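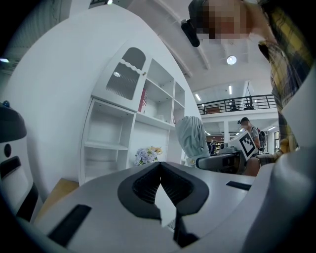
Slide 1 -- grey and black

Salton allotments talk, 16 April 2018. Keep it to 5 mins on water, rest is questions.

Hello, thank Trudy Lockyer for the hall. Don't read the slides out.

Water first. 176 plots, 2 standpipes. Let that sink in, pause. Queue on a dry evening goes back past the compost bays. Sunita Ridgeway's figures, she has the full table if anyone asks.

Water butts -- people think they need a big shed roof. They don't. Small lean-to fills one over a wet November. Mention Helge's old bath (get a laugh, move on).

Mulch. Say it twice. Straw, leaf mould, cardboard, whatever you've got. Put it down after rain, not before!! I got this wrong for years.

When to water: early, at the roots, a good soak then leave it. Stop sprinkling evrey night. Tomatoes are the exception, Annunziata will argue, let her.

Money slide. 800 pounds for a third standpipe, quote from Stellach. Ask for hands up, dont ask for cash tonight.

If short of time skip the bit on clay pots.

Questions -- Tobias has the roving mic. Lights back on, kettle.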